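Notes for the short talk on small-space dining storage. Keep it under the slot, leave time for arguing.

Start with the claim everybody in this trade repeats: give people a drawer near the table and they will clear the table. I have repeated it myself. I don't think it holds, and I'd like the room to be a bit less sure of it by the end.

Ask who has read the Liao survey. It had 1,193 replies, and the line that gets quoted is that people with storage at arm's length "tidy more often." Fine. Read the question again. It asked how often they tidy, so what we have is a pile of people telling us they are tidy. Pause here.

Next slide. Leave it up while I talk about plates.
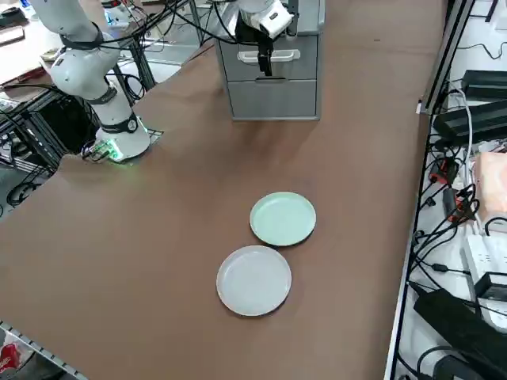 Sullby, August

Two round plates, one pale green and one white or close to it, and a gray cabinet with two drawers at the far end of the table. Ask the room where the plates go. Most will say the drawer. Then ask whether they keep plates in a drawer at home – wait for the hands.

Point to the handle on the upper drawer. It runs across the front, easy to find. Good handle, no complaint. But a plate with a raised rim takes up height, and a stack takes up more, and product sheets give the drawer's outside size and leave the rest to hope. Prudero lists its small unit at 46 wide and says nothing on inside depth. I wrote to ask. Still waiting.

Then the tray on top. My own bet is that a top tray ends up holding keys and mail, and the plates stay put. I can't prove that either, so say so.

Cost, quickly. The Sudent starter set is 300 before delivery. For that money I want to see one trial where somebody counts plates left out after dinner, with the cabinet and without it. If anyone in the audience has run one, let them talk and skip the next slide.

Questions. If they ask what I use at home: an open shelf, and yes, it's a mess too.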